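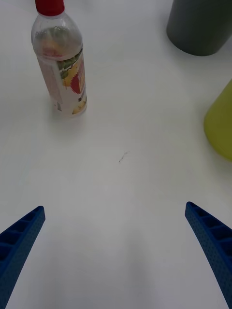 About the Harnholm School of Comic Art

The Harnholm School of Comic Art teaches drawing, character design and visual storytelling to students aged 15 and over. The school was established in Arkton by Kiều Hồ, an illustrator of children's fantasy comics, and moved to its present building on Rarkthorpe Street when the evening program outgrew its first rooms.

Enrollment is limited to 69 students. The full course lasts 2 years and begins each September. First-year students study figure drawing, costume, lettering and page layout. In the second year, each student writes and draws a complete comic under the guidance of a tutor. Work may be done on paper or on a tablet, and both methods are assessed by the same standards.

Đạt Đồng serves as Director of Studies and teaches the costume history module, which covers court dress, armor and working clothes as sources for character design.

The school library holds 400 comics and sketchbooks, including the Khương Collection of webcomic drafts and character sheets. Enrolled students may borrow from the general shelves. Items in the Khương Collection must be consulted in the reading room, which closes at 6 p.m.

Applicants should submit a portfolio and a short letter to the admissions office. Prior formal training is not required.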